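Aus der Werkstatt: Greifer an der Regalzelle

Kurz und schnell, muss gleich wieder runter. Im März war die Zelle bei Drolon dran mit der großen Durchsicht, Zähler stand bei 2598 Griffen seit dem letzten Fingerwechsel. Loukia Nikolaidis hat beide Finger abgenommen, Auflagen gereinigt, Schrauben neu gesichert. Danach Nullpunkt neu anfahren: Finger langsam zu, bis die Spitzen sich fast berühren, Wert übernehmen, fertig. Erst dann vors Getränkeregal.
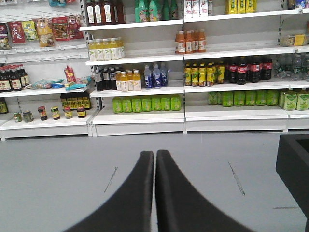 Muss nach jedem Fingerwechsel auch die Kamera am Handgelenk neu kalibriert werden?

Nur wenn der Halter gelöst wurde. Wer bloß die Finger tauscht, fährt den Nullpunkt neu an und prüft mit zwei Probegriffen. Stimmt der Versatz nicht, dann doch die ganze Prozedur, steht im Ordner unter 912.

Nächster Punkt, Griffkraft. Für Flaschen und Gläser gibts einen eigenen Satz Werte, für Obst einen anderen, bitte nicht vermischen! Marina Vasilakis hat den Obstsatz neu angelegt, Start ganz unten, dann in kleinen Schritten hoch. Probiert wird mit Äpfeln, die sind schön unregelmässig. Druckstellen nach dem Ablegen gleich notieren, nicht erst am Schichtende.

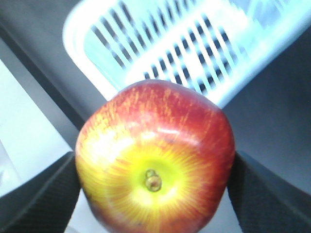 Außerdem: Ersatzauflagen von Karras liegen jetzt im Schrank neben der Steuerung, oberstes Fach. Immer paarweise wechseln, auch wenn nur eine Seite abgenutzt ist. Und Zählerstand eintragen, das fehlte zuletzt zwei mal. Kabel am Handgelenk hab ich nachgezogen, Zugentlastung kommt noch. Fragen an Loukia, vormittags.

Zuletzt aktualisiert: März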